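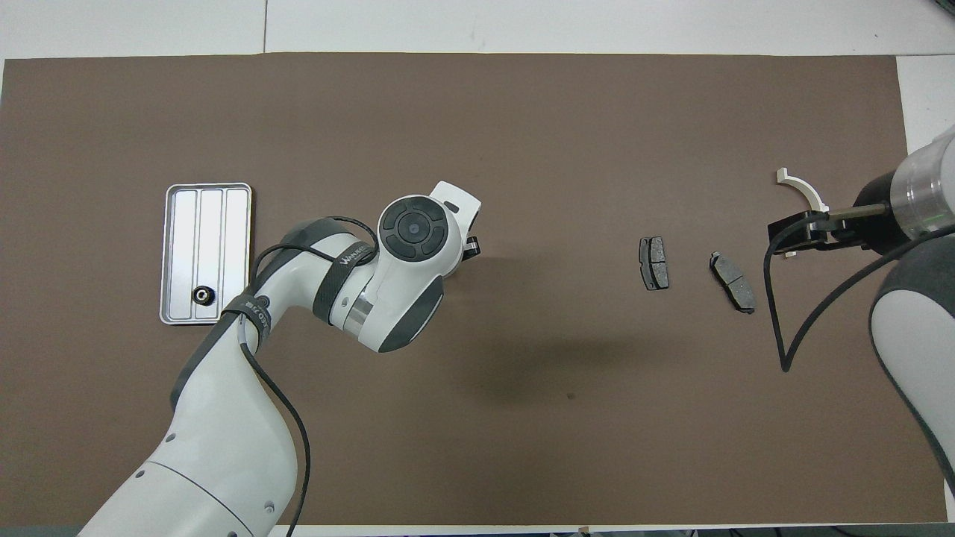
Nollalmont's town council voted Saturday to pay Dredberg 40 percent more for trash pickup, on the promise of fewer missed bins. Residents have heard that one before. The last raise bought two new trucks and the same complaints. Szu-yu Liu, who voted no, asked for route records and got a one-page summary. The new rate starts in June.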